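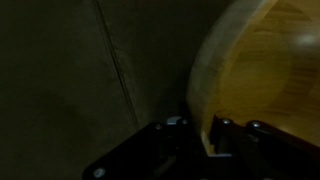
The bowl from close, with the paler rim.

Kandpal household list – message 703
3rd September
Subject: Re: wooden bowl, oil or leave it?

Dear all,

Thank you for the answers to my question from last week. I put the earlier message under here again for those who read only the newest one, and then I reply to it in pieces.

> I would not oil a bowl before you know what is on it already. If the
> surface is shiny, it probably has a lacquer, and then the oil has
> nowhere to go. It stays on top and becomes sticky, and then everything
> that lies in the house sticks to it. Ours spent one summer like this
> and I had to wash it three times.
>
> Also, please tell us what you want to use it for. Salad is one thing,
> keys and letters are another. And where will it stand? A bowl of
> this kind does not like a radiator. We lost one in February, it
> opened along the grain from the rim to the bottom.
>
> Has anybody tried the Driradon oil? Our shop has stopped selling it.

First, the surface. It is a round bowl of a warm honey colour, with a thin rim which is lighter than the rest. I looked at it again under the lamp and you are right, it has a gloss, and there is a small bright point of light near the bottom wherever I turn it. I had always taken this for a good polish. So I believe now that it is lacquer, and I will not oil it. I am a little sorry, as I had already bought a 60 ml bottle of the Driradon. To answer the last question: yes, it can still be found. Bralteo in Grekach has it on the shelf beside the shoe things, where I would not have searched for it. I can't say yet how good it is.

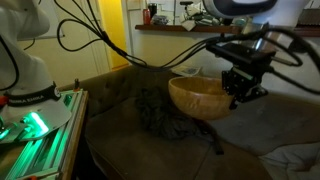
Second, what I want to use it for. It was meant for fruit, but in our house it travels. It goes from the kitchen to the living room and then it lives by the brown sofa, with nuts in it or with nothing in it. The sofa is the deep one with the buttons in the back, and crumbs go into every button, so I prefer that people eat from a bowl there and not from a bag. The rule I try to keep is that the seat is cleared before anybody sits down with food. Clothes and bags get thrown on it the whole day, and then the bowl ends on top of the heap, where it stands badly. If you have a good way to make a family hang up dark clothes on a dark sofa, please write, I did not see mine there until I was sitting on them.

I should also like to ask about the sofa buttons. I use the narrow nozzle of the vacuum cleaner and after it a dry paint brush. Does somebody know something quicker?
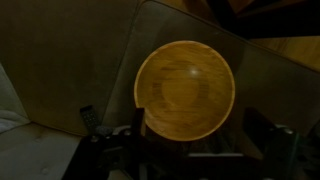 Third, the wood itself. I do not know which one it is. The seller said bamboo, my neighbour says no. On the inner side there are faint darker bands in the grain, and the flat part at the bottom is a little darker than the sides. Is this normal, or is it from use? I wash it by hand with warm water and a drop of soap, I never let it lie in the sink, and I dry it with a cloth at once. It then stands on its side for an hour – this I learned from my mother-in-law and I have never questioned it.

About the radiator: thank you for the warning. Until now I kept the bowl on the shelf over ours in winter. I shall find it another place before the heating starts.

One more question. If the lacquer wears through one day, must I take all of it off, or can I sand only the worn spot? In the drawer I have 2 sheets of very fine paper, number 4000, which I think is only for polishing. I would rather ask before I start to rub.

If somebody in the list wants the Driradon, the bottle is not opened and I can bring it to the next meeting.

With kind regards from Grekach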